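Trokar Manipulation Safety Project
Interim progress report to the Doditz Fund
Reporting period ending 2019-06-01
Prepared by Kgomotso Mtshali, project lead

1. Purpose of this report

This report covers the second half of the project's first year. Most of it concerns the uncommanded lowering fault that halted the simulated sorting trials. The Fund was notified of the halt when it occurred and asked for a fuller account, including the effect on the schedule and on the planned move to hardware.

2. Status in brief

The simulation work is running again under restrictions. The hardware trials at the Pretorius site have not started and will not start until the conditions in section 6 are met. Spending is within the approved budget. No equipment was damaged and no person was at risk at any point, as the fault has been seen only in simulation.

3. Description of the fault

In the sorting task, the arm is asked to pick up small blocks and place them in a tray. During a scheduled run of 2000 trials, the controller stopped the batch at trial 1773 after a contact force on the tray went over the permitted limit. The arm had been told to hold its position above the tray. The log shows that the hold command was received and acknowledged, and that the wrist then continued downward for a short distance until the force limit was reached.

The first explanation considered was a modeling error in the tray itself. This was ruled out when the same behavior was produced with the tray removed and the arm holding over the bare tabletop. A second explanation, a delay in the message link between the planner and the controller, was ruled out by replaying the recorded commands with the link bypassed.

The cause was found in the recovery routine supplied with Flistano, the motion software used on the project. When a hold command arrives while the elbow is still slowing down, the routine stores the last target position instead of the present one. If a second hold command follows before the joint has settled, the arm moves toward the stored target. In most trials that target is close to where the arm already is, and the movement goes unnoticed. Low work over a tray is the case where it matters.

The rebuilt workspace used for the fault investigation places the dark arm on the tabletop with the tray, the small case of colored pieces and a set of loose blocks. Two light-colored arms are mounted on pedestals at either side of the table, so that clearance checks can take them into account. 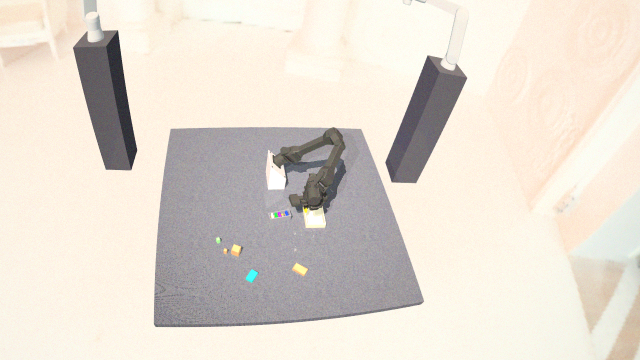
Mtshali was asked at the review meeting why the fault had not come up earlier, and replied that the force limit in the first months had been set too high to catch it. Earlier logs have since been searched, and 3 further cases were found in which the wrist drifted downward during a hold without reaching the limit then in force. These should have been picked up. The weekly log check looked only at trials that ended in a stop, and a drift that ended in a completed placement was passed as normal.

4. Corrective work

The recovery routine has been changed so that a hold command always stores the present joint positions. A separate monitor now compares the commanded and measured wrist height during every hold and stops the arm if they differ by more than the agreed margin. The monitor runs outside the motion software - a point the Fund's technical adviser pressed for, and one the project team accepts.

The changed routine has been tested against the recorded command sequence from the stopped trial, and the drift did not recur. This is a narrow test. The full batch has still to be repeated with varied block positions and with hold commands sent at irregular times.

5. Effect on the schedule

The hardware trials were due to open this summer. They have been moved to December. The delay allows the full batch to be repeated and leaves time for the Pretorius site to fit its own stop circuit, which was already running late for reasons unconnected with the fault.

6. Conditions for starting hardware trials

The full batch must be completed with no unexplained movement during a hold. The height monitor must be shown to stop the arm when a fault is deliberately introduced. The weekly log check must cover completed trials as well as stopped ones, with a named reviewer for each week. The site stop circuit must be inspected and signed off.

7. Request to the Fund

The project asks the Fund to approve the revised start date and to allow unspent travel money to be used for the independent review of the height monitor. No additional funding is requested. The repeat batch results will be sent as a separate note when they are complete.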